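Notes on the Clullness two-hand gripper kit, after a good long stretch of using it. Last edited 9/6/22.

# clullness-tabletop

A README for the recordings, the scripts, and our running review of the kit itself. If you're only after the review, skip down to **What the kit is like to use**. If you want the data, start here.

## What's in the repo

We rented the kit from Fendport in July and kept it longer than we planned, mostly because we were having such a good time with it! You hold one gripper in each hand, do an ordinary household job, and the kit records what the hands and fingers do. There's no arm in the loop at this stage. The arm comes later, when you train on the recordings.

The repo holds:

- `sessions/` – 2,216 recordings, one folder each
- `tasks/` – 27 task sheets, plain text, one per job
- `tools/` – the trim, sync and export scripts
- `notes/` – Kanchan's bench diary, typos and all

Each session folder has two video files (left and right), the finger opening over time, and a short `outcome.txt` written by whoever did the run. Please read the outcome files. Some of the best stuff is in there, like Ognjen's long complaint about tissue paper in `sessions/gift_0040`.

## Getting started

```
git clone <this repo>
cd clullness-tabletop
pip install -r requirements.txt
python tools/sync.py --session sessions/gift_0001
python tools/view.py --session sessions/gift_0001
```

`sync.py` lines up the left and right streams. It needs the clap at the start of the session, where the operator closes both grippers at the same moment. If a session has no clap, it's marked `noclap` in the index, and you can line it up by hand with `--offset` in milliseconds.

Export is one command:

```
python tools/export.py --task gift --out ./out
```

Add `--failed` if you want the runs that went wrong. We keep them out by default, but they're worth having.

## Tasks

The sheets fall into a few groups:

| Group | What it covers |
|---|---|
| gift | packing and unpacking small items in a lidded box |
| cups | stacking, unstacking, moving from one side to the other |
| cloth | folding, flattening, hanging on a hook |
| pantry | jars, packets, tins, shelf to table and back |

Gift is our favorite group by a mile. It has two hands working close together, thin things that want to tip over, and walls you have to reach past. Cups is the easy one and a good place to check that your pipeline works before you spend a night training on something harder.

Every task was recorded in people's actual homes, on whatever table they had, with their stuff left on it. We talked about clearing the tables and decided against it. Te Moana, the sister project, did a clean-table set, and you can mix the two if you like (the folder layout is the same).

## What the kit is like to use

Really good! I went in expecting to fight it. The grip feels natural after the first morning, and the fingers follow your hand closely enough that you stop thinking about them. Fletcher had never touched one before and was doing usable cup runs by lunch.

Things we loved:

- Small, slim objects. I figured we'd be dropping things all day, and the thin-item runs ended up being the ones we looked forward to.
- Two-hand work. You can hold with one and place with the other, the way you would with your own hands, and the streams stay in step for the whole run.
- Charging. We did 25 runs in a row on one afternoon without plugging anything in.

Things that bugged us:

- The cable. It finds cup handles, chair arms and your sleeve. We ended up routing it over the forearm with a loose band.
- The start button is on the wrong side if you're left-handed. Wiremu got used to it, but he shouldn't have to.
- The manual's calibration page skips a step. You have to open the fingers all the way *before* you power on. See `notes/calibration.md`.
- Wrist ache. Take breaks. We capped ourselves at 40 minutes and wish we'd done it sooner.

Fendport's support was quick and friendly. They swapped a sticky trigger without any fuss and sent a spare pair of finger pads with it.

## The gift group up close

A gift run starts with the box open and the items split between the box and the table. The sheet tells you which item goes where, but it leaves the order up to you, so you'll see every operator do it a little differently. 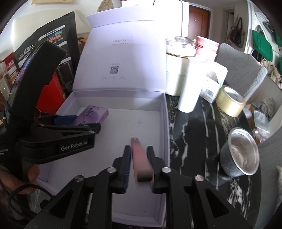 Heriberto thinks the gift sheets are too loose, and that leaving the order open will make the policy dither at the start of a run. He'd fix the first item and free up the rest. I like the variety and want to keep it, so we're splitting the difference: the next batch will carry a `first_item` field, and you can filter on it or ignore it.

If you train on this group, try it with and without the `regrasp` label. Our early tests at Nundatden were happier with it, but they were small tests on one arm, and I'd love to hear what you get.

## Known problems

- A few pantry sessions have left and right swapped. They're listed in `notes/swapped.txt`, and `sync.py --swap` sorts them out.
- Late evening cloth runs are dark. Usable, grainy.
- `view.py` crashes on paths with spaces. Pull requests very welcome!

## Contributing

Open an issue before you send recordings so we can give you a session range. Use the task sheets as written, do the clap, and write something in `outcome.txt`, even if it's one line. Kanchan merges new sessions, and Ognjen looks after the scripts.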